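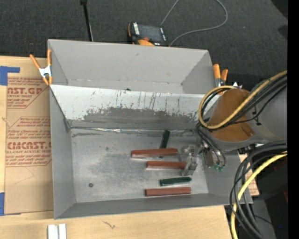

Chapter 4
Picking Parts from a Bin

In January, thirteen students from the evening course visited the Lallitz training shop for an open day. Their host, Maarja Bite, had set up a single task for them to watch: an arm reaching into a divided bin and taking out long, narrow parts one at a time.

The task looks simple to anyone with hands. Parts lie at odd angles, rest close to a wall, or overlap – and each case calls for a different approach by the gripper. Bite asked the group to write down every pause they noticed during 25 picks. Their notes are used throughout this chapter.

Section 4.1 deals with reach and clearance at the bin walls. Section 4.2 covers the choice of which part to take first. Before reading on, review the terms "approach angle" and "grasp point" from Chapter 3.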